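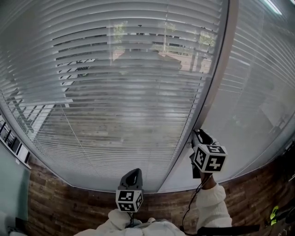
The woman who looks after the blinds at the Trerness building has been doing it long enough to have opinions about slats. She started in the office, answering phones, and took on the windows when the cleaning contract was cut back. She now runs the blind work for the whole place, which is let out to small firms and a couple of training outfits, and she has 241 blinds on her list.

"That's every blind, including the ones in the storerooms that never get touched," she said. "The storeroom ones are in the best shape. The ones people use are the ones that break."

We met in one of the larger rooms, where the windows are tall and most of the glass is covered by white venetians with thin horizontal slats. The floor is brown wood grain. The windows look out on trees and the front of another building, and the sun gets in strongly for a good part of the day.

She prefers venetians to the alternatives, although she admits they are more work. The building tried roller blinds on one level and took them out again after two winters.

"With a roller it's up or it's down," she said. "People want to see out and they don't want glare on their desks. You can do both with a slat. You tilt it until the light goes up to the ceiling and you leave it there."

Most of the trouble, in her experience, comes from people using the wrong control. A venetian has one control that raises and lowers the blind and another that tilts the slats, and tenants mix them up. Some give up and push the slats apart by hand, and a slat bent that way seldom goes flat again. She replaced 169 slats last year and put nearly all of them down to fingers.

"I can tell you where the desk was," she said. "There'll be three bent ones in a row at the height of somebody's eyes, sitting down."

She keeps spare slats in the basement in the same white, cut longer than needed and trimmed as required. The colour is a sore point. The first supplier changed its white without telling anyone, and for a while there were blinds with a creamy stripe across the middle. She has since moved the order to a firm in Sikenau, which holds the colour for her and sends a sample strip with each delivery.

The tilt wand is the other part that gives out. Wands hang at the end of the headrail and turn a small gear, which rolls the slats open or closed. They are meant to be turned gently between the fingers. She said a lot of people pull on them instead, as if they were a light cord, and the connection at the top lets go.

"You turn it, you don't pull it," she said. "I've put that on a sign. I've put it in the welcome folder. I had 434 jobs on the sheet last year and wands were the biggest group by a long way." 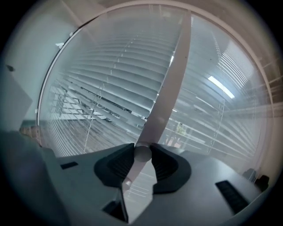

White venetians at the window, with the slats tilted part way open on one side.

Her method for a stiff wand is to stop at the first resistance and turn back the other way. If the slats move freely in one direction and bind in the other, the ladder cords have usually slipped, and forcing the wand will strip the gear. She lowers the blind the whole way, lets the slats settle, and tries again. If that fails she takes the blind down and works on it flat on a table.

"Half the time it fixes itself when you drop it to the sill," she said. "People tilt them when they're bunched up halfway. They're not made to do that. Bring it down first, then tilt."

She was asked which way the slats should be turned when the blind is closed, a question she gets from every new tenant. Her answer is that it depends on the room. With the room side of the slat turned up, more light is thrown at the ceiling and the carpet or boards are spared. With the room side turned down, people on the street see less from below. She sets the upper floors one way and the ground floor the other, and asks tenants to leave them alone at night.

Cleaning is done on a rotation, a floor at a time. She uses a dry microfibre cloth first, with the slats closed one way and then the other, working from the top. Water comes last, and only a little of it. A wet cloth on a dusty slat makes a grey paste that dries along the edge, and getting that off takes longer than the whole first clean would have. She has tried most of the gadgets. The one she kept is a pronged duster sold under the name Bravo, and she uses it only on the blinds that are too high to reach comfortably.

"It does the tops of the slats well enough," she said. "It doesn't do the ends. I do the ends with an old sock."

The sills she wipes on the same visit. Dust that falls off a blind lands there and on the floor beneath, so the floor is always done after. She learned that order the slow way, in her first January on the job, when she did an entire level backwards and had to go round twice.

The building's owners have been offered motorised blinds by a company called Virnumance, and a test pair went up in a meeting room on the top floor. She has no strong objection to them. The motor is quiet and nobody can pull the wand off, as there isn't one. Her concern is what happens when one stops halfway up and the tenant has a presentation at nine.

"With these I can have a new wand on in 4 minutes," she said. "With those I have to ring someone."

A decision on the motors is due before the next lease renewals. In the meantime she has ordered another box of wands and is working through the second floor, where there are two blinds that won't close on the left side and one that won't open at all.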